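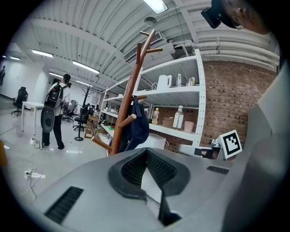
Where do coats go now? On the wooden stand beside the white shelving, and on the backs of chairs only when every peg is taken.

Hollcombe Shared Rooms, users' meeting, June
Chair: Hatsue Imai. Notes: Soledad Villaseñor.

1. Last minutes. Agreed, after the word "heated" was removed from item 3.

2. Coat stand. Cullitz asked for it to go back by the door. Noguchi said the door was where people used to walk into it. It stays put. Umbrellas were raised as a topic and lowered again.

3. Shelving. Hatsue reported that the kettle shelf is fine and the shelves under it are a museum. Anyone with a bottle there is to write on it what it is and whose it is, in letters a stranger can read. Bottles without a label by the next meeting go. Keltirer asked if this covered cups. It does now.
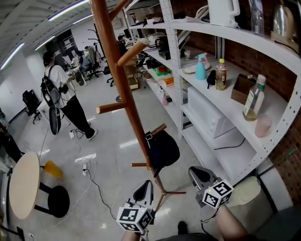 The coat stand and shelves, brick wall side.

4. Bag on the stand. Soledad asked whose the dark navy one is. Silence, of the guilty sort. It may hang there until the end of June, then it moves to lost property.

5. Money. 70 pounds left in the kitty. 25 pounds approved for hooks on the back of the door, with Cullitz voting twice and being counted once.

6. Any other business. Keltirer would like a second kettle rota. There was no first one. Deferred.

Closed at 4. Hatsue to buy the hooks, Soledad to find a pen that writes on plastic.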